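Every December I tell myself I'll do the stock count early. It is 7 December 2019 and I have opened the spreadsheet, so that's something.

The spreadsheet says we own 659 of the small Skurell fittings. The shelf has its own views on this.

Part of the trouble is that Skurell sells them in bags of 100 and Jelínek sells the same thing in bags of 200, and in June one of us (me) typed "2 bags" and went to lunch.

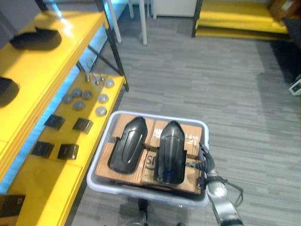

Two bags of what? June me didn't say. June me was busy, apparently, and had a sandwich to get to.

So now I'm going back through invoices. Gresora puts the quantity on page one, like decent people. Zunivari puts it on the back, in gray, under the part about pallets.

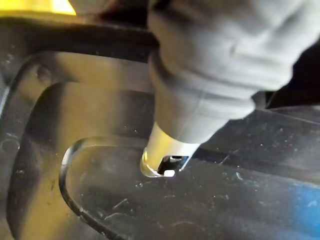

Parts & Stores Team

Current plan: weigh one fitting, weigh the lot, divide. This worked beautifully until I found out the scale rounds to the nearest ounce – and that a fitting, as far as the scale is concerned, weighs nothing.

By that math we have an infinite supply. I've put it in the notes column and will let accounting decide how they feel about it.

Back to the invoices. Send coffee.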